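Textile Care and Home Storage
Unit 7: Folding knitwear
Instructor: Theda Dreßler

Reading before class: Weidemann handout, pp. 121 on, the part on ribbing and recovery.

Woven shirts hang. Knits get folded. A knit is made of loops, and the loops open under the weight of the garment, so a sweater left on a hanger grows at the shoulders and gets longer in the body. Heavy gauges do it faster. Fine gauges show it more.

Parts to know for the quiz: body panel, hem rib, cuff, side seam, neckband. The body panel is usually the smoothest area and the easiest to fold. The rib is elastic and wants to pull in, so it seldom lies as flat as the panel above it.

Work on a bed or a wide table. A plush blanket is fine as a surface. It holds the knit in place, but you can't slide the sweater across it, so lift and set down.
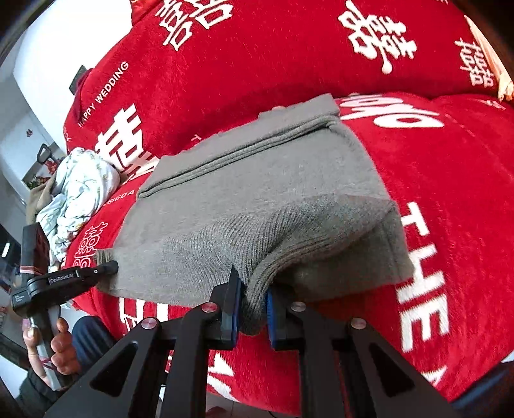
Fig. 1. Gray knit sweater, partly folded. Note the smooth panel and the curved ridges of the ribbing where it is pulled.

Basic rectangle fold:
Lay the sweater face down and smooth from the neck toward the hem.
Fold one side in to the middle of the back, then bring the sleeve down along the fold. Repeat on the other side.
Take the hem by the rib and bring it up to the middle of the body. Let go and straighten the ridges with your palm.
Fold once more to the neckband and turn the whole thing over.

Common faults: sleeve bunched inside the fold, rib twisted, sides uneven. If the ridges of the rib run in waves, open the last fold and lay it again. Pressing down on it only sets a crease.

Stacking: heaviest at the bottom. Jeanine Van Beek will bring the shelf dividers to the next lab.

For February: one folded sweater of your own, any gauge, and half a page on which fold you used.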